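Subject: Re: [postcards-swap] Paper for the December round
From: Matilde Magalhães
Date: 2024-04-13

Dear all,

Thank you for the many answers on the paper question. I was slow to write back, I had two weeks with a bad cold. I try to put everything in one message now, so that we can order before the price changes.

First, the two painted prints, both with the white border that I want to keep for our cards:

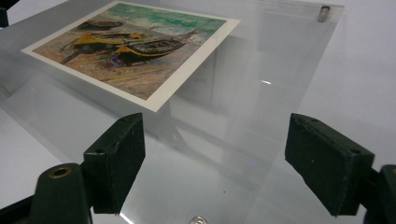
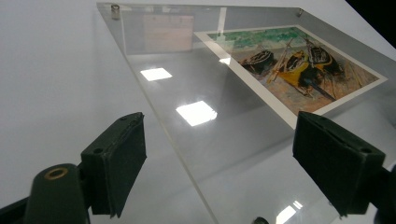
Jocelyn Gill wrote:
> I would still go for the Perkow paper, even if it costs more. The
> Grulloren sheets took the ink well on the front, but when I wrote
> the address on the back with a fountain pen it spread like on a
> napkin. Also, can we please decide the border before we print and
> not after? Last time half of the set was trimmed differently and
> the cards would not sit straight in the box.

I agree about the back side. I tried Grulloren again with a ballpoint and it was fine, but many of our members write with ink and we cannot ask them to change. So my proposal is Perkow, the 200 gram one. Meireles can cut it for us if we send the sheets to them flat – please do not roll them, the corners stay curved for days.

For the border I would say the same width on all four sides. Some of you asked for a wider one at the bottom, for the title. I find it pretty, but the title can go on the back with the name of the painter.

The list has 162 people for December. Each one sends 2 cards, so we need 324 and some spare ones for the mistakes. If you want to leave the round, tell me before the end of the month.

One more thing: the Plurkotero envelopes are too narrow for this size. I have a box of them left and will give them to whoever pays the postage.

With kind regards,
Matilde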